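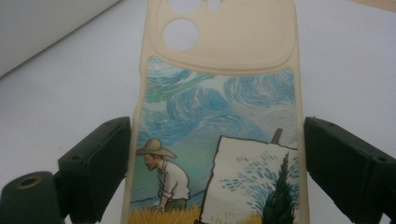
I've been living with the Bireo pocket charger for 4 weeks now, so let me take a stab at the question from the other night. Short version: yes, it's fine for topping up a phone on the bus, and no, I wouldn't take it camping. Mine says 3000 mAh on the back and that's a small battery by any standard. It did fine stuck to my bare phone, but I like a soft silicone case, the beige sort with thick raised rims down both sides, and with a case on the phone gets warm and the charging slows to a crawl. Now I just use the cable and leave the pad alone.

> I'm looking at the Bireo and the Matsuda for a trip in
> December. The Matsuda is 391 grams, which sounds like
> a brick to me. Does anybody carry one every day? And do
> either of them charge through a case?

391 grams IS a brick! I borrowed one for a weekend in Murnmont and it pulled my jacket down on one side the whole time. Great charger though – it filled my phone more than once and still had some left for my earbuds. I never tried it through a case, sorry.

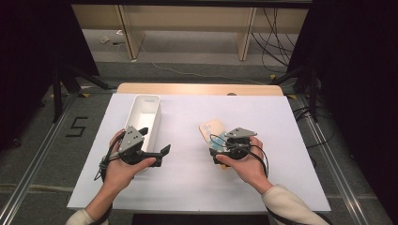

White bin and board on the wooden table.

If weight is what bugs you, have a look at the Flukholm too. It's 141 grams and has a little fold-out cable, so there's nothing extra to lose in the bottom of a bag. The button is fiddly (you have to hold it down until the light blinks, and mine ignores me half the time) and the light is way too bright for a dark bedroom. I put tape over it.

For December I'd pack the Flukholm for daytime and leave the Matsuda in the hotel room, if you can stand owning two of them. Cold kills these things faster too, so keep it in an inside pocket.

Has anyone on here tried charging the Bireo from a car outlet? Mine keeps cutting out – could be the cable.

This archive uses cookies to remember your reading settings. Accept | Manage cookies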